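Notebook, arm cell, January

Started 2:40 pm. Picked up from the cable notes. The dress pack still pulls at the wrist when joint 5 goes past the soft limit, so I moved the strap up the link and left more slack below it. Reran the Drandik sequence from step 19. Faults on the run: 2, both in the door-open move, code 2347 each time. The Schnyder manual lists it as a torque deviation and says little else.

The other half of the day went to the Pakell handover. Their kitchen line wants the arm on the reheat station for the late shift. At present one person loads, waits, unloads and signs the sheet. With the arm, that person covers two stations and the sheet is filled from the log. The operators asked who signs when the log is wrong. I had no answer and wrote it down as open.

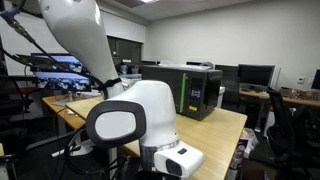 Freya Catterall read this page before I had finished it and objects to "covers two stations". Her view is that the waiting time was when people restocked, wiped down and talked to the next shift, and that the Tisura plan books it as idle. She wants those tasks timed before we quote any saving.

Agreed, with one reservation – timing people at Pakell needs their supervisor's consent, and I would sooner have the operators keep their own tally. Draft form goes to her tomorrow.

Open:
Strap position, check again after a full run.
Door-open move, lower speed and repeat.
Sign-off on log errors, ask Pakell.
Restocking, who does it if the operator is at the other station.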